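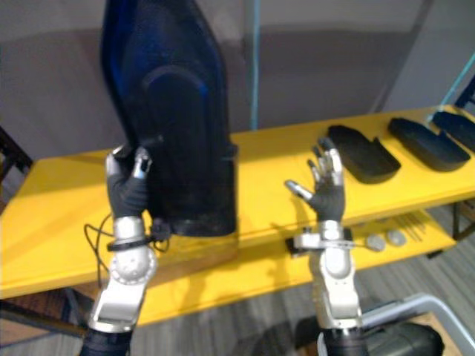 Projet Trirside – Rapport d'avancement, deuxième période
Atelier de Trelurholm
À l'attention de Sandro Carbone, direction des programmes

1. État d'avancement

Le poste automatisé à deux bras est en service depuis le mois de mai sur la manutention des coques noires moulées. Il fonctionne en équipe du matin uniquement. Le passage à l'équipe de l'après-midi, prévu dans la convention, est reporté à la période suivante, le temps d'achever la reprise des réglages de préhension engagée par Kavinda Nanayakkara.

2. Effets sur les postes de travail

Quatre opérateurs étaient affectés à cette tâche. Aucun poste n'a été supprimé. Deux d'entre eux assurent désormais la conduite et la surveillance du poste, les deux autres ont rejoint le contrôle final. Mitali Barua a conduit les entretiens individuels : les agents signalent moins de douleurs aux épaules, mais une attention plus soutenue et des temps d'attente mal vécus lors des arrêts. Une rotation toutes les 90 minutes a été instaurée à leur demande.

3. Formation

Huit salariés ont suivi le module de prise en main, d'une durée de cinq jours. Imtiaz Bhattacharjee, délégué du personnel, a demandé que la qualification obtenue soit reconnue dans la grille de classification. La question est à l'étude.

4. Points de vigilance

La procédure de reprise manuelle après arrêt reste à rédiger. Le budget de formation est consommé à presque 90 %. Un redéploiement depuis la ligne « études » sera soumis à votre accord.

Moushumi Ranasinghe
Responsable du projet, Sivau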